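Door Clearance and Edge Wear in a Shared Workshop Corridor
Student project report, Building Services Studio, Brarnlow

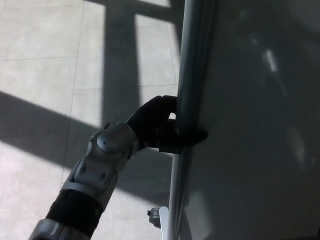
Figure 1. Gray panel with rounded metal edge, small bracket near the bottom, light gray floor tiles to the left.

1. Background

The Brarnlow annex has a ground floor corridor that links the main workshop to the storage rooms. Several tall gray panels are fitted along it, some used as doors and some as partitions. Users had complained that the moving panels were heavy to start, noisy to close and likely to touch the floor at the far end of the swing. The facilities office asked our studio to look into the matter as a term project. The brief was limited to the panels, their edges, the lower fittings and the floor. Locks and fire rating were left out.

The report covers the survey, the measurements and a short list of repairs. It does not cover the glass doors at the Selby entrance, which belong to a different contract.

2. Terms used

"Panel" means the flat gray leaf, whether or not it moves. "Edge" means the rounded metal member along the side. "Lower fitting" means any hinge, bracket or stop near the bottom of the edge. We use "fitting" as a neutral word because the building drawings label the same part in two different ways. "Clearance" is the vertical gap between the bottom of the panel and the top of the tile directly under it.

3. Method

Each moving panel was checked in three positions: closed, half open and fully open at 90 degrees. Clearance was read with a feeler gauge at the hinge side and at the free side. The force needed to start the panel moving was read with a hand-held spring gauge hooked over the edge at handle height, with the gauge held square to the face of the panel. Readings were taken three times and the middle value kept.

Wear on the edge was judged by touch and by eye under a work light. We tried to use a gloss meter for this, but the curved edge would not seat against the meter foot and the readings were dropped.

Floor level was checked with a straightedge laid across the tile joints along the path of the swing. The tiles are large, so a single lifted corner can affect a good part of the swing. Where the straightedge rocked, the high point was marked with tape and the clearance was read again at the mark.

4. Results

4.1 Clearance

Most panels kept a usable gap through the full swing. The lowest readings came from the storage end, where the floor rises slightly toward the wall. On one panel the gap closed almost completely near the fully open position, and a faint scrape line was found on the tile joint. The panel itself was not bent. The drawings call for the same clearance at both sides, which the floor does not allow at this end.

4.2 Starting force

The highest starting force was 80 newtons, on the panel nearest the workshop. After the lower fitting was cleaned and a dry lubricant was applied, the same panel started at some 20 newtons. We had expected the upper fitting to be the main cause, so the order of work was changed for the remaining panels and the lower fittings were cleaned first.

4.3 Edge condition

The rounded edge is a sensible shape for this corridor. Users do not always reach for the handle; many take hold of the edge itself, mostly when they are carrying stock in the other hand. A square edge would be less comfortable to grip and would chip sooner. Light marks were found at hand height on the busier panels. No sharp burrs were found.

The finish on the panel faces is sound. Smudges were common but came off with a damp cloth. One cleaning product from the store left a haze and should not be used on these surfaces.

4.4 Lower fittings

The lower fittings collect grit from the floor. Two had loose fixings, which were tightened during the survey. The parts stand a short distance out from the edge, so a cart wheel or a mop frame can strike them. We compared the Zuleo and Doucet replacement fittings from the supplier sheets. Both would suit the existing holes. The Doucet part has a lower profile — useful near the storage end — but needs a longer screw.

5. Recommendations

Clean and lubricate all lower fittings at the start of each term. Reset the high tile at the storage end before any panel is trimmed. Replace the two loosened fittings if they work free again. An allowance of 400 dollars was set aside in our estimate for parts and tile work, with no labor included.

6. Limits of the work

The survey was done while the corridor was quiet, and the starting force may differ when the workshop extraction is running and there is a pressure difference across the panels. The spring gauge was checked against a known weight only once, before the first reading. A second round of readings is planned for September, using the same tape marks on the floor. The tape should be left in place until then.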